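Section 4: Setting up the kitchen and laundry end of the house

I wrote this section for people staying at Ellthorpe for more than a night or two, as the first lot of guests kept ringing me about the fridge. If you've only come for the weekend, skip to step 9 and the bit on the folding table.

The fridge (steps 1 to 5)

1. Before you unpack any shopping, have a look at what's already in there. Anything in the doors is for sharing, so use it up! Anything with a Mininley sticker on the lid belongs to the long-stay people and should be left alone.

2. Open both doors fully. If you only open one you'll end up balancing the milk on your knee (ask me how I know).

3. Work from the bottom upwards. Heavy things low, leftovers in the middle, salad and anything that bruises where it won't get squashed.

4. Stand bottles and jars upright, please — even the ones that swear they don't leak.

5. Close the left door first, then the right, and give each one a push. The alarm goes off after 2 minutes if either is ajar.

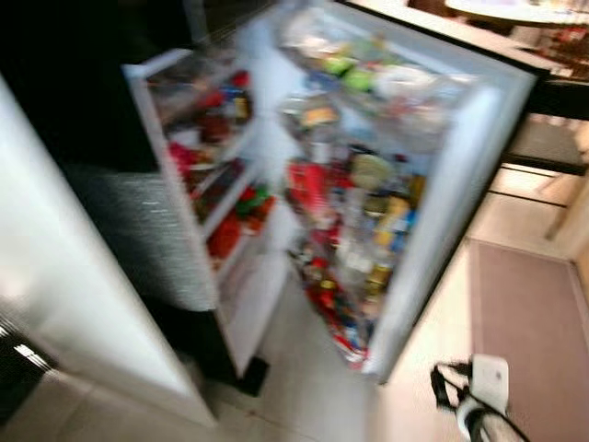
Photo: Ellthorpe house guide, kitchen set

You'll gather we keep it full. Reds in every door bin, with yellows and greens here and there, and bottles shoulder to shoulder inside. I've given up trying to keep a tidy fridge and settled for one where the old things get eaten before the new ones. When you add something, slide it in behind and bring the older one forward. It takes a few seconds and saves me a miserable job in July.

Caution: don't hang your weight on the door bins when you're reaching for the top shelf. They clip in, they don't screw in, and a replacement takes 9 working days to arrive from Ó Gríofa.

The floor (steps 6 to 8)

6. Sweep first, always. Start at the back wall and come towards the door.

7. Fill the bucket to the line and add one capful of Senda floor soap. One! Two makes it sticky and you'll be rinsing until teatime.

8. Mop in strips, wring out often, and leave the back door open while it dries.

Note: the mop head goes in the wash at 60, on its own, never in with towels. 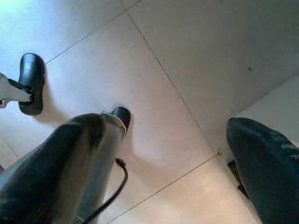 Mopping is the one chore I'd do every day if I had the time, and I'm a bit evangelical about it. Crumbs get into the joins and then they're there for good, or at least until you're on your knees with an old toothbrush. Our tiles are pale, so a dark lead lying across them shows up nicely, but please still look where you're putting the mop and lift any cable out of the way before the bucket comes anywhere near. Chairs go outside or into the hall, whichever is nearer.

The folding table (steps 9 to 11)

9. Carry the table in on its side with the legs folded, and set it down before you open anything.

10. Pull the legs out one end at a time until you hear the click. If there's no click, fold that end back and try again. Keep your fingers away from the hinge — it nips.

11. Turn it upright (easier with two of you, but I manage) and lean gently on each corner. A wobble nearly always means one leg hasn't locked.

Caution: it's a table for light things. A bowl, a drink, the folded washing, fine. Please don't sit on it, stand on it or put the 13 kilo sack of potatoes on it.

The washing corner (steps 12 to 14)

12. Empty your pockets. Then do it again.

13. Load the machine loosely, shut the door firmly and turn the dial to the wash you want. The everyday one is marked on the card in the drawer, along with all the others, and it's right for nearly everything.

14. Hang up anything delicate as soon as it's done. Spare hangers live on the wall, so help yourself. 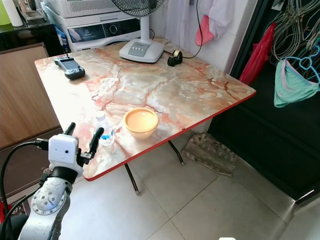 Page last changed: 2019-06-13

The silver wire hangers are fine for shirts, but knitwear gets shoulders like coat hooks on them, so use a plastic one for that (the light blue sort is what I go for). If it's a muggy day, put the fan on the table and point it at whatever you've hung up. Fan off before bed, please, and press the button properly; don't just pull the plug.

If something won't work after all that, look at page 183 of the big folder for the fuse box drawing before you ring me. Spare fuses are in the tin underneath it.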